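胶水的味道

我在Kristiansen修鞋铺干活的那几年，店里还没有取号机，也没有后来那块会发光的招牌，只有一扇关不严的门，冬天要拿旧鞋垫塞在门缝里。铺子开在电车终点站对面，所以来的人大多不着急，反正车还没来，坐一坐，说说脚上的事，有时候也说说别的事。我嘴笨，但是爱听，手里有活的时候听人讲话最舒服，一只鞋底粘完，一个人的半辈子也听得差不多了。

那双Drarex就是一月里送来的。送鞋的是个老太太，个子不高，围巾裹得很严，进门先在垫子上把雪跺干净，跺得非常认真，好像不跺够就不许自己往里走。她从怀里掏出一个鞋盒，盒子的四个角都用布胶带补过，放在柜台上，用手按着盖子，却不打开。

“你们这里修运动鞋吗？”她问。

我说修的，皮鞋也修，靴子也修，上个星期还给人修过一双冰鞋的扣子。

她听了，这才把手拿开。

盒子里是一双Lulto的Drarex，第一年出的那一版，鞋面是浅灰的网布，侧面压着一道酒红色的弧线，后跟有一块小小的透明窗。喜欢鞋的人大概知道这一款，当年卖得并不好，货架上摆了一个春天，最后都打折清掉了，过了好多年又忽然有人到处找，找到了也多半不能穿，一脚下去，鞋底就像放久了的饼干那样碎开。老太太这双也是如此。右脚的中底已经裂了，左脚的看着还好，我拿拇指轻轻按一按，就掉下来一小撮黄色的粉。

我说，这个东西叫水解，放着不穿反倒坏得快，跟保管得好不好没有太大关系，您别往心里去。这话我对很多客人都说过，说得挺顺。老太太抬起眼睛看了我一会儿，说：“我知道的，孩子。这双鞋的鞋面是我画的。”

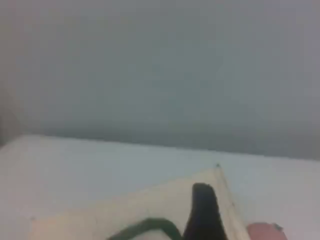
她叫Melina Kourkoulas，在Lulto的样板间做了大半辈子。我那时候年轻，以为一双鞋就是某个有名字的设计师画出来的，画完了，工厂照着做就是了。她听我这么讲，笑得围巾都松了。她说设计师画的是侧面，永远是侧面，漂亮得很，可是人的脚又不是一张纸，要有人把那个侧面剥下来，摊平，变成一片一片能裁的样子，再让这些片在楦头上重新抱到一起，不起皱，不歪，脚趾弯的时候也不硌。她就是做这个的。Drarex光是鞋头那一片，她改了七稿，改到第七稿，隔壁做针车的女工见了她就躲。

“那道红线，”她用指甲在弧线旁边比了一下，并不碰到它，“图上是直的。直的到了楦头上就往下掉，像人垂着嘴角。我让它往上翘了一点点。来开会的人都没看出来，就说，咦，今天这个样子精神了。”

电车来了一趟，又走了，她没有去赶。我给她倒了杯茶，店里的茶是老板娘放的，泡得很浓，她喝了一口，皱皱眉，又喝了一口。

我问她想修成什么样。有的客人要能摆着看就行，有的要能穿，这两样的做法不同，价钱也差得多。她说要能穿。她说她外孙女Caroline春天要跑一个比赛，脚是40码，跟这双正好。我心里咯噔了一下，委婉地说，这双鞋年纪比较大了，就算换了底，拿去比赛恐怕还是不合适，现在的跑鞋轻得多，又弹。她摆摆手，说不是穿着跑，是跑完以后穿。跑完了脚会肿，要换一双宽松一点的，走到车站去。

“她小时候见过这双鞋，”她说，“一直问我能不能穿。我总说等你脚长大。后来脚长大了，我又舍不得了。你看，舍不得，放着放着就成这样了。”

我就收下了。单子上写了六十块定金，她数钱数得很慢，都是叠得整整齐齐的小票子。

活其实是难在找底。Drarex的中底形状特别，前掌窄，腰那里有个凹，市面上的通用底怎么修都不像。我先打电话问了两个同行，都说劝客人算了吧。有一个还热心地替我出主意，叫我把别的鞋的底拆下来磨一磨，凑合着装，反正老人家眼睛也看不清。我没有接这个话。人家能把一道线往上翘那么一点点，你跟我说她看不清？

后来是老板想起来，Karkoteck的仓库里或许还有存着的旧模具。那是从前给Lulto供底料的厂子，早就改做地垫和门封条了，不过管仓库的人念旧，模具都没有卖废铁。我搭了一个多小时的车过去，那地方风大得要命，办公室里的人听我说要给一双旧鞋开一次模，先是笑，笑完了去翻本子，翻了好半天，翻出一行编号来，说有是有，26号架，最底下，得搬开前面的东西。我就跟着去搬。搬出来的模具上全是灰，擦干净一看，内壁上还刻着细细的一个弯，就是鞋腰上的那个凹。

他们答应趁换料的空当给我压一副，不收开机钱，只收料钱，条件是修好了让他们看一眼。我说那当然，抱着去看都行。
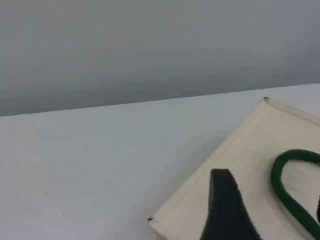

“旧鞋换了新中底，鞋面还用原来的吗？”厂里那个年轻的学徒问我。

“鞋面用原来的，拆的时候用温热的风慢慢把老胶吹软，清理干净再粘到新底上。”我告诉他。

他听得很专心，还要了张纸记下来。我瞧着他那个样子，想起自己刚来铺子的时候，什么都记，连老板喝几勺糖都记在本子上。现在那个本子还在，有几页粘在一起了，因为洒过胶水，怎么都撕不开。

拆那双鞋我用了两个晚上，特地等店里打了烊才动手，白天老有人推门，一推门就进冷风，胶一凉就又硬了。老底碎得很彻底，拿竹片一点一点往下刮，刮下来的渣子又黏又黄，沾在手上好几天都有味道。刮到左脚脚心的地方，我看见鞋面底下的衬布上有字，铅笔写的，很小，被胶糊住了一半。我拿灯凑近了看，是一个日子，没写年份，旁边写着：第七稿，可以了。

我坐在那里看了好久。做鞋的人都晓得，这个位置是粘在里面的，鞋只要不坏，就永远不会有人看见。我后来也问过自己，她写的时候是怎么想的呢？大概也没怎么想，那天高兴，手边又正好有支铅笔吧。

胶我是绕着字上的。其实那样粘法不太规矩，边上就得多压一会儿，我把两只鞋都绑在楦头上，用老板最宝贝的那卷宽带子一圈圈勒紧，放在暖气片旁边的矮凳上，早上来的时候先去摸它们，像摸孩子的额头。老板看见了，也没骂我用他的带子，只在旁边咳了两声。

鞋修好的那天，来取的不是老太太。来的是个高高的姑娘，头发剪得很短，书包斜背着，在门口把雪跺得干干净净，那个跺法我一看就知道是谁家的。

她说她叫Caroline Tanui，外婆这两天感冒，叫她来拿一样东西，却不肯告诉她是什么。我把盒子拿出来，布胶带还是原来的布胶带，我没有换。她把盖子打开，站着看，过了一会儿把自己脚上的靴子蹬掉一只，袜子是湿的，她低头瞧瞧袜子，又把脚缩回去了。

“有点可惜，”她说，“我今天没穿干袜子。”

老板娘从后头听见了，噔噔噔跑上楼去，拿了一双她自己织的毛袜下来，橙色的，厚得不得了。姑娘就坐在客人等候的长椅上换，换好了，把右脚伸进去，系带子，又伸左脚，再系。袜子太厚，鞋被撑得鼓鼓的，可那道红线还是向上翘着，一点没往下掉。

她在店里走了两个来回。地板有一块是松的，踩上去会响，每次走到那里她就停一下，弯弯脚趾，再往前走。我问她硌不硌，她摇头，说很软，像是穿过很多次似的。又说，小时候偷偷拿出来试过，塞了两团报纸，在走廊里从这头走到那头，外婆在厨房，也不知道听见了没有。

我说，多半是听见了的。 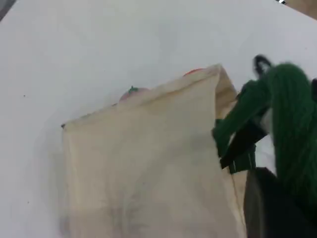

米白色帆布袋与白色桌面

铅笔字的事我没有告诉她。这是不是应该讲，我当时犹豫了好一阵，话都到嘴边了，正好有个先生进来换鞋跟，一进门就开始抱怨电车，抱怨完电车抱怨天气，等把他招呼好，姑娘已经把鞋放回盒子里，抱在怀里了。她付了剩下的钱，谢过我，也谢过老板娘，要把橙色毛袜脱下来还给她，老板娘死活不要，两个人在门口推来推去，冷风灌了一屋子。

后来那场比赛她跑得怎么样，我是从老太太那里听来的。感冒好了以后她常来，鞋早就没有什么可修的了，她就带些别的东西来，一只掉了扣的手提包，一条裂了口的皮带，有一回实在没什么可带，带了一袋她烤的芝麻圈饼，说是顺路。从她家到终点站要坐整整一条线，哪里来的顺路呢，可我们都说，是呀，是顺路。

她说Caroline跑到后半程岔了气，走了一段，又接着跑，名次不大好看，冲过去的时候还在那里笑。笑完了，坐在路边，把跑鞋脱了，换上Drarex，一瘸一拐地走到车站。车站上有个小伙子一直盯着她的脚，盯得她都不好意思了，那人才开口问，这双是哪里买的，他找这款找了很久，愿意出个好价钱。

“她怎么说？”我问。

老太太正在掰一块芝麻圈饼，掰得很仔细，掉下来的芝麻也用手指头粘起来吃了。

“她说，是外婆给的，”她讲，“然后车就来了。”

我那天手上压着一双靴子，胶刚涂上，要等它干到不粘手才能合，便一边等一边跟她吃饼。我又想起鞋里的那行字，就问她，您从前做样板的时候，会不会在鞋里面写点什么？她想了想，说写呀，大家都写，有人写尺寸，有人写明天记得买鸡蛋，有个针车的女工跟丈夫吵了架，写过一整句骂人的话，那双鞋后来还当样品寄到国外去了。

“那您写过什么呢？”

“这哪里记得住。”她说，又从袋子里拿了一块饼给我，叫我趁热吃，其实早已经凉了。

门外电车叮叮地响，是要开了。她还坐着，问我这靴子的胶是不是该合了，我伸手一试，果然是该合了。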